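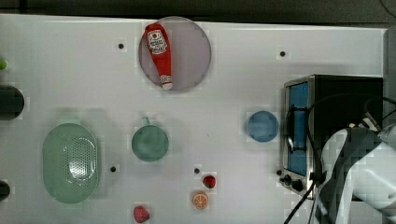

April, 6:40 a.m.

Second batch of tomato sauce at Trurnorcombe. Started with 800 g of passata, same as last time, and reduced it over low heat to a thick paste. Pan wider than the one at home, so evaporation was faster and the bottom caught slightly after 14 minutes. Stirred more often from then on.

Vinegar went in late this time. The first batch had it from the start and lost most of the sharpness. Salt unchanged. Sugar cut by a third, which I think is still too much.

Liam Mapplebeck tasted both at lunch and preferred the first. He likes it sweet. I served his with fries, mine with cold potatoes, so the comparison is weak.

Viscosity check: a spoonful on a tilted saucer. Batch 1 ran to the rim. Batch 2 stopped halfway and left a thin ring of clear liquid. Xanthan would fix the ring but I want to try a longer simmer first.

Filled 2 jars, 200 ml each, and put them on the lower shelf of the fridge. Lids labeled in pencil. Need more cider vinegar and a finer sieve. Rain all afternoon, gutter still leaking over the back step.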